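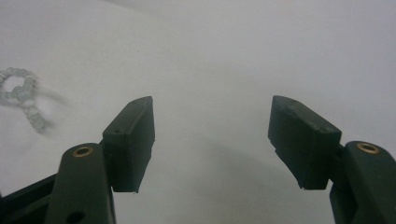

Troels Blöndal wants it known, before I say a word, that the Grorholm house was never a hotel, and that he will stand up if I call it one. So: it was a boarding house. It had 12 rooms, a bell, a dining room and a printed price list, and it was a boarding house.

Talks > Local History > Old Houses > Grorholm

Opening. Say hello, thank Ditte for the key to the hall. Do not mention the heating.

The builder was Poul Bergmann, who ran the lumberyard and saw no reason to pay for an architect. You can tell from the stairs. The front half went up first, in brick. The back half is wood and meets it at an angle Bergmann described in a letter as "near enough."

Pause for the stairs story. Skip it if Troels is frowning.

The porch. It has 66 spindles, every one turned by Oluf Dalsgaard, who sent a bill for 128. The letters about this went on for longer than the building work did. Read the second letter, the short one. Leave out the word he uses for Bergmann's brother.

After Bergmann died the house passed to a niece, who painted the brick yellow. It stayed yellow for 40 years. The survey report calls this "a later alteration," and I think that's generous.

Listing. The first application was turned down over the back half. The second one hardly mentioned the back half and went straight through.

Questions. Someone will ask about the ghost. The ghost belongs to the Hjaltadóttir house, two doors up, and they can have it.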